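Notebook, bench 2, August

Third attempt with the walnut ink for the Drirncombe labels. Continued from the page with the big stain.

Started at 7.40 because the afternoons are too warm for this work. The husks from Mullina had been soaking in rain water, lid on, and the smell was strong but not bad. Strained them two times, first through the old curtain cloth and then through a coffee filter. The filter takes very long. Next time I will use the cloth three times and forget the filter.

After straining I had 3,000 ml of liquid, which is more than the big pot can hold safely, so I boiled it in 2 parts. Low flame, no lid. I reduced the first part until it covered the back of a spoon and left a brown line when I pulled my finger through. The second part I reduced a little less, to compare.
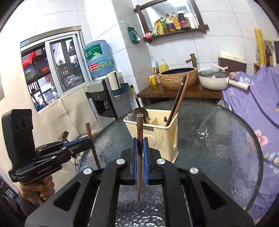

Gum arabic: I dissolved it the evening before in warm water, and this was much better than putting the powder directly in the ink as I did in attempt two. No lumps. I added it slowly and tested a stroke on paper after each addition. At 12 g in the first part the ink stopped spreading on the Reisinger paper. On the Vekwood paper it still makes small hairs along the line, but that paper has almost no sizing and I think no ink of mine will be happy on it.

Colour: first part is a warm dark brown, a bit red when thin. Second part looks like weak tea and needs two layers. I do not throw it away, it can be good for washes.

Two cloves went in each bottle against mould. In attempt one I forgot them and there was a grey skin after a short time. Please, whoever uses the bottles, close them well and do not dip a dirty pen in.

Pen test: the steel nib works fine, the reed pen also, but it must be cut again. The fountain pen we do not try. The gum would block it and I do not want to clean that a second time.

Labels needed for Drirncombe are 161. With the dark ink I filled one sheet in the afternoon and it did not smear under a dry thumb. A wet thumb is another story – the labels must be waxed or kept indoors.

To do: strips of both inks in the window, half covered with card, to see the fading. Ask Mullina if more husks are coming, green ones if possible. Buy filters anyway, the box is finished.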